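Friday, September 27, 2024

Traffic counts, notebook entry, continued from the June pages

Good day at the bench. The Cowie counter finally gave us a clean week of data and I have been grinning at a spreadsheet since lunch. Writing it all down now before I forget which file is which.

Recap for anyone picking this up cold: we have two roadside counters running, one on the Hendby road just past the school turn and one at Cowie by the bridge. Both use a pair of rubber tubes across the lane, and both log a time stamp for every axle. The Fletow script turns axles into vehicles. In June the Hendby box was fine and the Cowie box was a mess, with trucks showing up as two cars following each other very, very closely.

I had blamed the tubes. Wrong! The spacing was set to the old value in the script, left over from the Brasov trial, where the tubes were laid wider apart. One line in a settings file. I changed it, ran the whole week again, and the ghost cars went away (all those little two-axle pairs with half a breath between them, gone). I love it when a fix is that small, even if it took me most of the summer to look there.

With the new setting, Cowie comes out at 3,714 vehicles for the busiest day. Hendby on the same day was nearly 2,000. That ratio makes sense to me because the bridge picks up the bus route and all the through traffic from the north side.
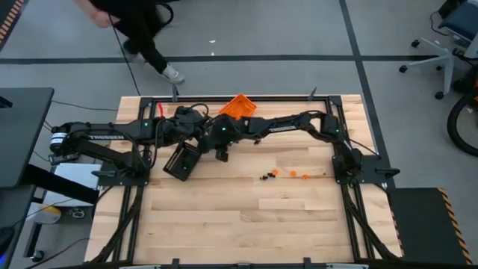 Now the fun part, the hourly shape. Hendby has a sharp morning hump that starts before 8 and is finished very quickly, then a long lazy afternoon. Cowie is flatter and never really goes quiet until late evening. I plotted them on one sheet and they look like two different towns. If you only had the daily totals you'd say Cowie is Hendby with more cars, and you'd miss all of this.

I also tried splitting out bikes. The tubes do catch them, sort of. A bike crossing both wheels on both tubes gives a lovely short pattern, but a bike near the curb often misses one tube and gets thrown out as noise. So the bike numbers are low and I don't know how low. Please don't quote them to anyone yet! I'd like to stand at the bridge with a clicker for two mornings and compare by hand. Dry mornings if possible, I still have the notebook that went through the rain.

Other bits from today:

The Cowie clock was slow by a little over a minute at the end of the week. Fine for hourly bins, no good if we ever want to match it against bus times. Set it again, wrote the offset on the lid in marker.

Hendby tube B has a nick close to the nail end. Still holding air when I pressed on it, but it goes on the swap list.

Script now stops and complains if the spacing is missing from the settings file. It used to fall back to the Brasov number without a word. Old runs are in the folder marked "before," please leave them there, I want to redo June with the right value and see how far off we were.

First quick look at that: I took the first 1,000 axles from the June file and reran only those. Far fewer close-following pairs, and the trucks come out as trucks. Very encouraging. The full month will take the old laptop a while, so I've set it going and taped a note over the power button.

Open question, would love thoughts from whoever reads this next: do we report weekday averages, or show every day separately? The averages are tidy but Hendby on a market day is its own animal, and I'd hate to smear that out. Leaning toward every day, with the market days in a different color.

Next: swap tube B, clicker mornings at the bridge, check the June rerun.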